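Monday, June 11, 2018

Kettle on, slippers on, and I am going to get this down before I fall asleep in the chair, because it was a good day and I always forget the good ones by August.

I'd told Yaa I would be in by nine and of course the tram had other ideas, so she had already loaded the room in Skuta and was sitting there with a cup of tea and the second set of hand controllers laid out for me. Lovely of her. We're still on the pick-up tasks, the toys on the wooden table, and Hernán wants 63 clean demonstrations of the rocket before he'll let anybody start on the airliner. I had 27 when I sat down this morning.

What I keep relearning is that you can't hurry your own wrist. The arm copies everything you do, every little dither and second thought, and then the poor thing goes off and learns the dithering as though it were part of the job. My first few were dreadful. I would come in too high, stop, have a bit of a think, and come down again crooked. Yaa watched one back and said, very kindly, that it looked like me choosing a biscuit. So I started breathing out on the way in, which Dad used to tell me to do when I was threading a needle for Mum, and by morning tea they were coming along nicely. One smooth reach, fingers wide, pause, close. I do love that colour of yellow on the ball beside it, too - it gives my eye somewhere to rest between goes.

Đạt dropped in after lunch to ask about the shadows (he thinks the simulated light is too low, I think it's rather pretty) and stayed the best part of an hour, telling us about his sister's new house. I didn't mind a bit. He had a go himself and was annoyingly good at it.

I saved a couple of views to keep with today's page, the rocket between the fingers and then the wider one with the table and the doorway.

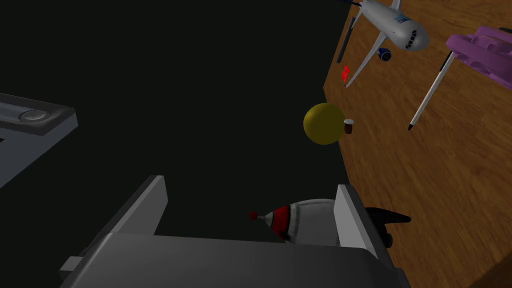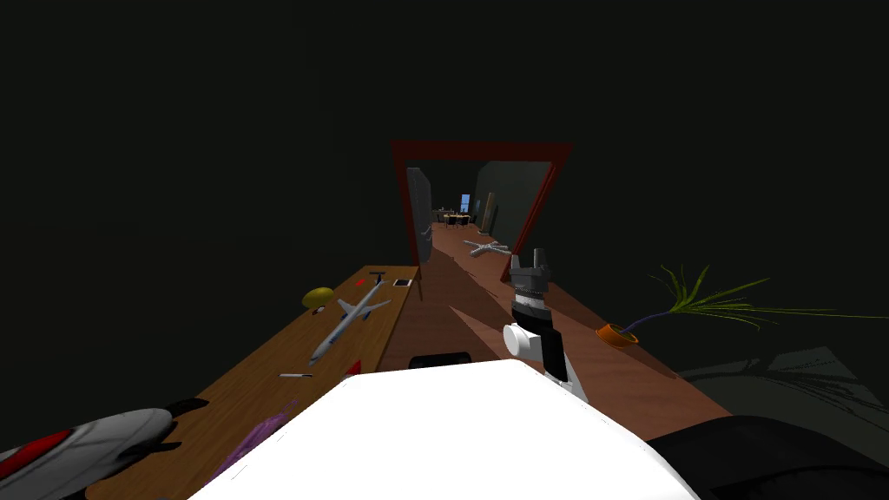
Tomorrow

Ask Hernán whether the slow ones count. Bring my own cushion, that chair is a menace. Finish the rocket if my wrist is up to it, then write to Tharushi about the August roster. And ring Mum back, she's left two messages and will be wondering if I've moved.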